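# Is it rude to cut a maid of honor's speech down to 5 minutes?

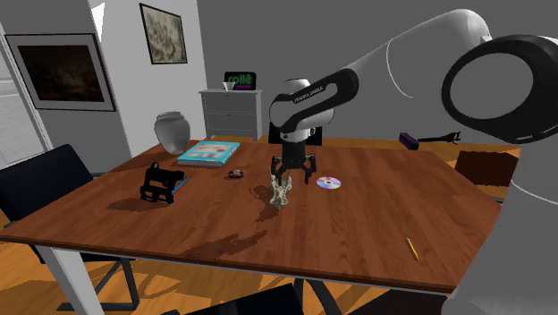
## The situation

*Posted by lostix_bride in Weddings & Etiquette, Sanville board*

I'm getting married in June at the old mill in Lisotbridge. My maid of honor has been my best friend since we were 12, so she has material. She let slip that her speech is "coming in at 30 minutes, but it flies by." It has a slideshow. It has a section about the guy I dated before my fiancé, and she refers to that section as "Act Two."

There will be 200 guests, one of whom is my future grandmother-in-law, who thinks I was a librarian in college. I was not a librarian in college.

I love my friend and I don't want to hurt her feelings. I also don't want Act Two. The caterer says the main course goes out when the speeches end, and it's fish. Can I ask for a cut, or does that make me a monster?

## Replies

**sequins_and_regret**

Not a monster. Do it now, though, while it's still a draft. I waited until the rehearsal dinner and my sister cried into a bread basket.

What I'd do is blame the schedule. Call her (don't text, a text will be screenshotted) and say the venue has given every speaker 5 minutes. Then call the other speakers and tell them the same thing, or she'll find out the best man got ten and you'll be hearing about it at your anniversary party. Ask the DJ to start some quiet music at the limit. Most people wind up when they hear it. My uncle sang along, but he's a special case.

For the ex, skip the excuses and be plain: "Please leave him out, it would upset me." She's your best friend. She may sulk for an evening. And offer her somewhere else to put the rest. The bachelorette weekend is the natural home for Act Two, and you can even let her have the slideshow.

One more thing, ask to see the slides whatever she promises. "Just a couple of cute ones" covered a lot of ground at my wedding.

**gary_was_a_groom_once**

elope

**thirdtimebridesmaid**

I've been the friend with the long speech, so a word from the other side. I had eight pages for a wedding in Kurtuluş, half of it to be translated as I went, which I had not allowed for. The bride rang me a month before and said she'd love the story about the ferry and could I build the whole thing around that. I was flattered for days before I noticed she had cut seven pages.

So pick your favorite story and ask for it by name. It goes down a lot easier than a number of minutes, although I'd still give her the number afterward.

I don't agree with lying about the venue. She'll be chatting with the coordinator by the coat rack before you've even got your veil on, and then you've got a fib to manage on top of the fish. Just say you want to keep all the speeches short so people can eat.

As for the grandmother, mine knew everything about everyone and pretended not to. I wouldn't lose sleep over the librarian business — she may well have looked you up.

**lostix_bride**

Thank you all (Gary, we discussed it). I called her last night and asked for the story about the canoe. She said the canoe is already in there, it's how Act One ends. We've agreed on the canoe, one toast, and no slides with him in them. She's asked for seven minutes and I said six. The slideshow is moving to the bachelorette, where I'm told it has been expanded.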